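To: zandinel-users
Subject: Re: [zandinel-users] Index rebuild stalls after upgrade to 4.2

On the search list, a subscriber wrote:

> After moving our Zandinel instance to 4.2 the nightly rebuild
> stops at 70 percent and stays there. No error in the log. CPU
> drops to idle. Restarting the indexer gets it moving again, but
> it stops at the same place the next night. Content comes in
> through the Jovanico connector. Anyone else?

Same symptom on our side in September, also with the Jovanico connector. The percentage is misleading. The indexer counts fetched documents toward progress before they are parsed, so the number you see is the point where the parse queue filled up. The fetcher then waits for a free slot, and the parser waits for the fetcher to release its lock on the batch. Neither one times out in 4.2, so nothing reaches the log.

You can confirm this with the status command. If "queued" equals "queue_max" and "parsed" does not change between two calls, it is this problem. If "queued" is zero, look at the connector credentials first.

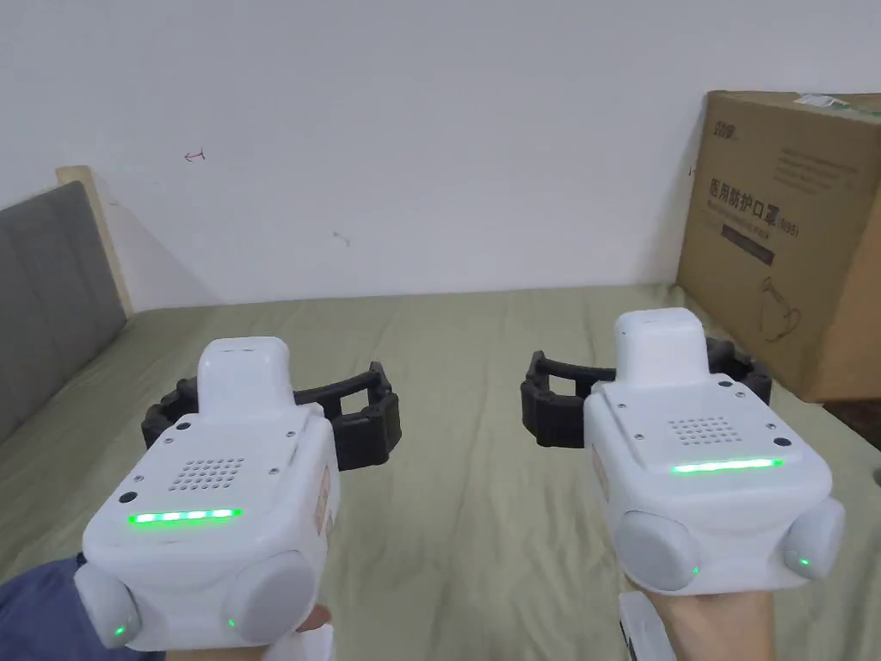
Does the queue limit have to be raised on every node?

Only on the node that runs the fetcher. The other nodes read the value from it at startup and ignore their local setting.

What we changed:

parse.queue_max = 4096
fetch.batch_lock = off
fetch.wait_timeout = 120

The second line is the one that matters. With the lock off, a document edited during the rebuild can be indexed twice, and the duplicate goes away at the next merge. We run a merge at 2 a.m. and have had no complaints about doubled results.

Do not copy the old 4.1 config over the new one. The key names under "fetch" changed and unknown keys are skipped without a warning.

I have not tested any of this with the Daza connector. It uses its own fetcher, and the lock setting may have no effect there.

--
Search operations, Morkex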